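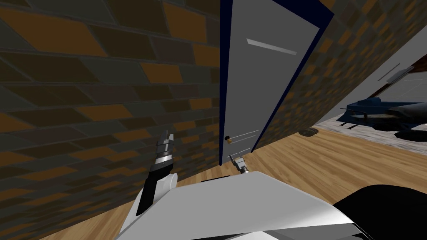

Trundum build guide, part 6: Running the house model
September
By Els Visser

Do this part before the arms are powered on the bench. You need the finished URDF from part 4 and the Iva simulator installed and licensed on the workshop PC.

1. Start Iva and open the project folder. Load the house model first, then the robot. Loading them the other way round puts the base under the floor.

2. Set the spawn point to the hallway, facing the door. The robot should come up with its base level and both grippers in the head camera view. If only one gripper shows, the shoulder offset on the other side has the wrong sign. Fix it in the arm file and reload.

3. Open the Joints panel and check the zero pose. Each arm joint should read within one degree of the value you wrote down in part 4.

4. Move each joint by hand with the sliders, one at a time, starting at the wrist. Watch for the forearm passing into the white body panel. Iva does not stop this unless self-collision is on (Physics > Contacts).

Note: The brick texture on the walls stretches when you look along it from close up. It has no effect on contacts. Bernardo Arruda made a cleaner set, and it is on the Skadbridge shared drive if you want it.

5. Set the door height. The default door handle is at 981 mm from the floor. Measure your own door and type the real figure in the door settings.

6. Drive the base forward at the slow setting until the gripper is within reach of the knob. Stop and save this position as "door_start".

7. Close the gripper on the knob with the force limit at 80 percent. If the fingers slip, move the base a little closer before touching the limit.

Caution: Do not copy the simulator force limit to the real arm. The Teixeira gripper boards use a different scale, and the same number gives a much harder grip. Start the real arm at its lowest setting - see part 8.

8. Back the base off, then turn toward the room next to the hallway and drive through the opening. Go slowly past any small objects on the floor. The casters catch on them, and the model will tip if the arms are stretched out.

9. Run the door routine from "door_start" ten times and keep the log. A full log is around 356 MB, so clear old ones first.

If Iva closes with error 567, the mesh folder has moved. Point it back to the right place under Settings > Paths and restart.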